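The Sastow gripper, two weeks in

1st January

I said I would not buy another gripper until I had worn out the one I own. I did not buy this one. Thanasis Papadakis lent it to me, on the condition that I write down what I thought of it and didn't just complain to him over the phone. So this is the written complaint.

For comparison I have my old Itia, which has been on the arm for three years. It is ugly and slow and the left finger has a bit of play in it that I have learned to live with. The Sastow is supposed to fix all of that. The sales page says "adaptive" four times before it mentions how far the fingers open.

Mounting took most of an evening. The bolt pattern matched, which surprised me, but the cable comes out on the side where I didn't want it, and on my arm that means it has to go the long way over the wrist. Turn the last joint past a certain point and it pulls. I put a soft limit in the controller and moved on. The Itia has the same problem on the other side, so I can't hold it against Sastow more than I hold it against everyone.

Then the driver. There is a Noson plugin for it, written by somebody who has since stopped answering issues, and it reports finger position as a number from 0 to 255 with no mention of which end is open. On mine 0 is open. In the manual 0 is closed. Lizelle Cele has the same model and hers agrees with the manual, so I suppose there are two firmwares out there, and neither of us has found a version number that would tell them apart. If you get one, send it a small move first and keep your hand out of it.

My test is boring and I have used it for every gripper I have tried. Fifty picks off a bare table: small boxes, a marker, a roll of tape, a plastic cup, in whatever pose I happen to drop them. Same arm, same wrist camera, same planner. A pick counts if the thing is still held after the arm has gone up and come back down. The Itia got 41 out of 50, so 82 percent. I know where the missing ones go. It is nearly always the marker.

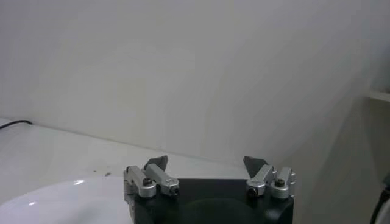
The Sastow, on the first run, managed fewer than that, and I'm not going to print the number, because half of those failures were mine. I had left the tool offset from the old gripper in the config and the fingers were arriving too low. After I fixed it I ran the whole set again and got 41. The same 41! I went back through the log hoping to find I had miscounted one way or the other, and I hadn't.

What changed is which ones it dropped. The marker is fine now. The cup is worse, since the fingers close harder than I would like at the lowest force setting and the cup slides up and out. There are 8 force levels in the driver. As far as I can feel with my own finger between the pads, levels one to three are the same level. Thanasis says I am imagining this. He also hasn't put his finger in it.

It is faster, I'll give it that. Open to closed takes noticeably less time, and if your cycle is mostly gripper then you would care. Mine is mostly arm, and then mostly waiting for the camera to settle, so what I gain on a pick disappears into a pause I already had.

The thing I would really like to know is how the fingers hold up, and two weeks can't answer that. Hjaltadóttir sells replacement pads for the Itia for very little money and I have been through several sets. For the Sastow I found one shop with pads, out of stock, at a price that made me close the tab — and you have to take them as a pair.

Lizelle likes hers. She picks flat parts out of a tray all day, always the same way up, and for that I can believe it is the better tool. She thinks my test is unfair to any gripper with two fingers, and she may be right, but it's what my table looks like.

I have asked Thanasis if I can keep it until the end of January. I want to try the cup again with a strip of rubber on the pads, and I want to see if the other firmware can be loaded without bricking the thing. If it can't, the Itia goes back on.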